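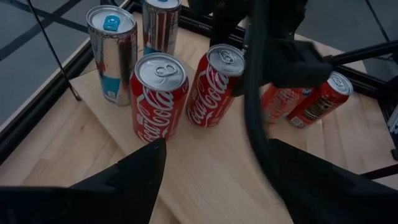
Cans, cans and more cans

Hello again! If you've been following my little Hendbridge gallery since October you'll know I have a soft spot for drinks cans, and for the wooden table they always seem to end up on. I've got 272 photos in the folder now (I know, I know) and I've been slowly working out which ones deserve a spot on the page.

The tall silver ones are my favourites of this lot. They've got red and blue on the sides and a bright blue ring pull, and next to a pair of ordinary Coca-Cola cans they look ever so smart. The red can lying on its side has a much busier label, with white and gold all over it, and I'd love to see it with the whole design turned to face me.

I do like red against pale wood. My kitchen at home is all grey and I've been pestering everyone for a worktop in this sort of butcher-block style ever since.
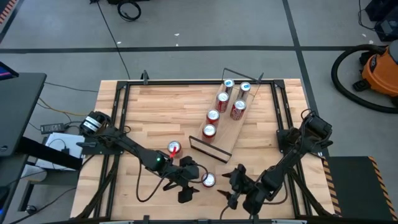

Lương

Red everywhere! Six of them are standing on the sloping wooden tray, in two wobbly sort of columns, with the clear panel across the bottom end and the thin black wire frame up at the top. Two more are out on the table. I'm very taken with the tray – I keep wondering if one like it would fit on the bottom shelf of my fridge, where the cans currently roll about behind the milk and come out whenever they fancy.

All the silver tops facing up is what makes it for me. I had it as my desktop background for a while, until I kept losing my icons among the lids.

The next batch is from Urner and it's mostly bottles, 114 pictures to get through, so bear with me! If you'd like a print of either of these, drop me a line through the contact page and tell me which size you're after.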